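Chapter 3
Inside the Desktop Computer

In this chapter you will learn
the names of the main parts in a desktop case
how to prepare a computer before you touch its parts
how a drive receives its power and sends its data

Key words: chassis, motherboard, socket, heat spreader, expansion slot, power supply, drive bay

3.1 Before the case is opened

Many students come to this course with good knowledge of programs and very little knowledge of the machine under the desk. My first teacher of hardware, Svetozár Danko, gave every new group an old office computer and one hour to look at it with the cover off. Tools were not allowed in that hour. I have kept this habit in my own classes at the Clornard evening school, and I recommend it to every teacher who uses this book.

Shut down the computer and disconnect the power cord. Press the power button one time, so that the remaining charge can leave the circuits. Touch a bare metal part of the chassis with your hand, or wear a wrist strap if your workshop has them. Keep a small dish ready for the screws.
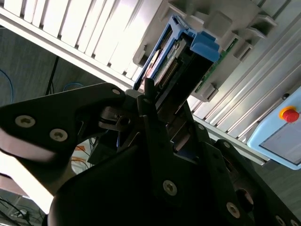

Is it safe to open the power supply too, if the cord is disconnected?

The power supply must stay closed. Its capacitors can hold a dangerous charge for a long time after the cord is removed, and a faulty unit is replaced as a whole.

3.2 The motherboard and its neighbors

Lay the case on its side, with the open side up. The largest flat part is the motherboard. All other parts are fixed to it or reach it through a cable. Find the processor socket first. In a working computer a heatsink covers the processor, with a fan on it or near it. When the heatsink is removed, you can see the metal heat spreader, a square plate which carries heat away from the chip.

Near the socket are the memory slots, which are long and narrow. The expansion slots are placed toward the rear wall of the case, where the cards can show their connectors to the outside.

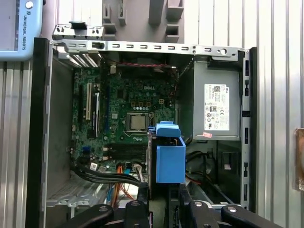

A memory module fits only one way. It has a notch in its lower edge, and the slot has a small key in the same position. If the module does not go in with moderate pressure, take it out and compare the notch with the key. Students who push harder at this point are the reason why we at Clornard keep a box of damaged boards for practice.

Write down where each cable goes before you pull it. A simple drawing with a pencil is enough, and it will serve you better than memory when you must put everything back on Sunday evening.

3.3 Drives and drive bays

The drive bay is a metal cage that holds a drive in its place. Some bays use screws, others use a plastic latch. A SATA drive needs two connections. The wider connector brings the power, and the narrower one carries the data to the motherboard. Both are shaped like the letter L inside, so they cannot be turned the wrong way without force. Hold the connector by its body when you remove it and never pull by the wires. 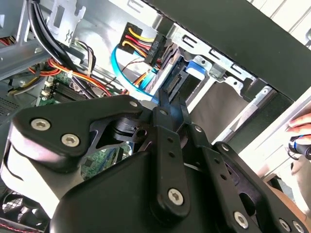

Figure 3.3 A drive in its metal bay, with the SATA power connector attached.

Exercise 3.1 at the end of the next section asks you to make your own drawing of an open case. Leave one full page in your notebook for it.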